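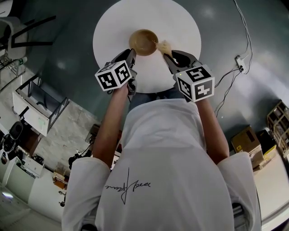 Raili Savolainen asked that the pause at the end of each pass be written into the procedure, having found that operators who let go early left the system with no clear finish to learn from. Step 7 has been changed accordingly.

4.3 Recording a two-handed demonstration

This section covers tasks shown with a pair of hand-held grippers at a table, such as placing a small soft item in a bowl. For demonstrations by remote control, see section 4.4.

Before you start

Check that both marker cubes are seated and that their printed faces are clean. Tracking uses the black and white patterns, so a scuffed face must be replaced. Keep power cables on the floor clear of the place where you will stand.

Procedure

1. Open the Giveck recorder and create a new task. Enter a short name, for example BOWL 21.

2. Put the bowl near the centre of the table, within easy reach of both hands.

3. Pick up one gripper in each hand. Open and close each set of jaws fully once. The recorder stores the travel limits.

4. Hold both grippers over the table with the jaws pointing forward. Wait for the tracking status to change to READY.

5. Start recording. Bring one gripper to each side of the bowl at an even speed.

6. Pinch the item, carry it to the bowl and release it. Use the gripper only. Do not correct the item with a finger.

7. Hold both grippers still for 4000 ms, then stop recording.

8. Review the pass. Label it KEEP or DISCARD before starting the next one.

9. Return the item to a different spot on the table and repeat from step 4 until the task has 21 kept passes.

Note: Changes of colour or shape in the item are acceptable within one task. A change of bowl needs a new task.

Note: Lean over the table only as far as the reach requires. A forearm across a marker cube interrupts tracking.

Caution: Do not grip the rim of the bowl hard enough to tilt it. The jaws can mark wood.

Recorder messages

2216: One marker cube lost during the pass. Discard the pass and repeat it.

2236: Jaw travel outside the stored limits. Repeat step 3 with both grippers.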